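Trarnel Boards > Desk and Home Office > Surfaces and Finishes

Topic: Matte white top, ink marks, and the ring stack organizer

drybrush_kd
Original post

I have had a matte white desktop in service since February. Size is 756 mm deep, and the finish is a low-sheen coating the seller calls "writing grade." Two issues.

First, ink. I use a fine-point pen with a metal tip section and I set it down uncapped more often than I should. Where the point touches the surface it leaves a short line, 2 to 4 mm. Fresh marks come off with a damp cloth. Marks left overnight do not come off completely.

Second, I want one upright container on the desk and I am looking at round shapes only, no corners. The Jendum cup is too tall at my monitor height. Looking for suggestions under 100 mm.

galvo_west
Reply 1

On the ink: what kind? Dye-based ink gets into a matte coating faster than pigment does, in my experience. A matte finish is a rough finish at small scale, and the ink sits in the low spots. Isopropyl at 70 percent, cotton pad, press for 30 seconds, lift, repeat. Do not rub. Rubbing polishes the coating and you end up with a glossy patch that shows worse than the ink did.

tern_and_bolt
Reply 2

Disagree on the alcohol. I did exactly that on a Magnusson top and got a dull ring the size of the pad. Test on the underside of the overhang first, if the coating wraps that far. Mine did not, so I had nowhere to test and found out the hard way.

galvo_west
Reply 3

What was the contact time? A ring usually means the pad was too wet and the solvent pooled at the edge. Wring it out until it barely marks a paper towel.

tern_and_bolt
Reply 4

One minute, fairly wet pad. Point taken on the pooling. I still would not recommend it to someone who doesn't know what the coating is.

drybrush_kd
Reply 5

Dye-based, blue-black. I will try the alcohol on the back edge where the monitor arm clamps.

Any input on the container?

mill_file
Reply 6

For low and round, consider a stacked-ring form. I keep one on a white top and it has held up fine. Glossy, cream colored, three fat rings one above the other, narrowing toward the table. My pen stays beside it, which I realize is the habit you are trying to break.

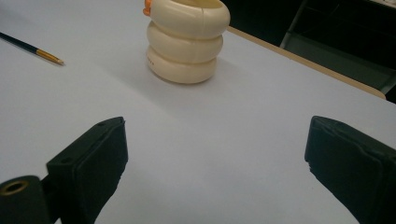
Ring stack and pen on the white top.

The taper matters for wiping. With a narrow bottom ring you can get a cloth in close without moving anything. The drawback is a smaller footprint, so check stability before you load it with anything tall.

galvo_west
Reply 7

Narrower at the bottom is backwards for a desk object. Put a pair of steel scissors in something like that and the center of mass goes up while the base stays small. I would want the widest ring on the table.

mill_file
Reply 8

Depends on load. Mine gets paper clips and an eraser. With light contents it doesn't move when I bump the desk. I wouldn't put scissors in it either.

oxbow_lane
Reply 9

Two comments on the color. Cream next to cool white is going to read as yellow to some people. My top has a slight blue cast under an LED panel, and every off-white object I own looks aged on it. If that bothers you, buy a gray one. Looks like there is a bit of orange showing at the top of mill_file's, and that does more for the desk than the cream does.

Second, glossy against matte makes any dust obvious on the glossy part. Weekly wipe, minimum.

tern_and_bolt
Reply 10

The cream is fine. The contrast in sheen helps me find things. An all-matte white desk with matte white accessories is hard to use at 6 a.m. with one lamp on.

drybrush_kd
Reply 11

Results from the back edge. Alcohol at 70 percent, nearly dry pad, 30 seconds, three passes. Week-old test mark is down to a faint gray line. No ring and no change in sheen that I can find with a flashlight held low across the surface. I let the spot dry an hour before checking.

For the container I am leaning toward the ring form, but with the wide end down if I can find one. Cirnen lists something close, no dimensions given. I have written to them asking for height and base diameter.

galvo_west
Reply 12

Ask for weight too. I would want 500 g empty for anything that holds pens.

oxbow_lane
Reply 13

500 g is excessive for an 80 mm cup. Felt or silicone on the base does the same job, and felt won't scuff the coating when it gets dragged. Check silicone on the underside first, some grades leave a haze on matte paint.

drybrush_kd
Reply 14

Noted on the silicone. Felt it is. Will post the Cirnen dimensions when I have them.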